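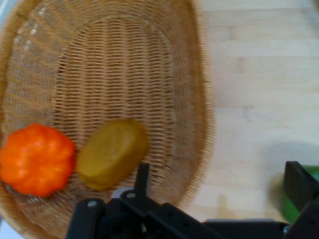

Gralell Robotics, Remote Teaching Team

December 4, 2024
By Liên Quan

GRALELL OPENS ITS TEACHING DESK TO OUTSIDE CUSTOMERS, BASKET INCLUDED

BRULLEVERO – Gralell Robotics said today that it will begin taking paid bookings for its teaching desk, where a person with steady hands and a tolerance for repetition shows a robot how to do a job by doing the job through it. The service has been running in-house since May. Its greatest achievement to date concerns a wicker basket.

The company is aware that other firms announce their products with a backflip.

Customers who book the desk, sold under the name Kesik, send in a task and the objects that go with it. An operator then takes hold of a pair of handles and performs the task by remote control while the arm follows along and records its joint positions, its grip and the view from its wrist. For simpler work the operator can skip the handles and push the arm through the motion by hand, as one might teach a golf swing to a very heavy relative. A basic booking covers 400 demonstrations of one task.

The desk's house exercise is moving things in and out of a large oval basket. The objects in current use include an orange pumpkin and a rounded olive-yellow block that has been called a soap, a cake and a cheese by different members of the team. The written task instruction now calls it "the block," after a meeting that ran longer than it should have.

"People ask why we don't start with something impressive," said Arwel Samuel, who heads the teaching team. "I invite them to sit down and pick up the pumpkin. It's round, it's shiny, it has ridges where you don't want ridges, and it's parked against the side of a basket. Most visitors ask for a second try. Then they ask for a chair with better arms."

Samuel said the basket earns its place. Its walls slope, so a gripper coming in low meets wicker before it meets the object. The weave gives the camera a great deal to look at, very little of it useful. Objects also end up close together, and an operator has to decide whether to go in between them or nudge one aside first. Either is fine. Doing one in the morning and the other after lunch is less fine, and the model will hold it against you.

For that reason every Kesik operator spends nine days in training before recording anything a customer will pay for. Much of it is spent learning to move at one speed. Hesitation is recorded along with everything else, and an early model trained on Samuel's own sessions picked up his habit of stopping above an object to think it over. The model had nothing to think over. It stopped anyway.

The first outside customer is Ghanem, a packer of gift hampers, which plans to have 39 items taught over the coming year.

"I was told I would be shown the future and I was shown a basket," said Nabil Hamdan, operations manager at Ghanem. "As we put things in baskets for a living, I signed."

Two desks are open for booking now at the Brullevero site. Customers may watch their task being taught, in person or over a video link, and may take a turn at the handles. Recordings made by customers are stored in a separate folder.

Bookings and press questions go to Alistair Halliday at the Gralell front office. Requests to buy the pumpkin will be declined.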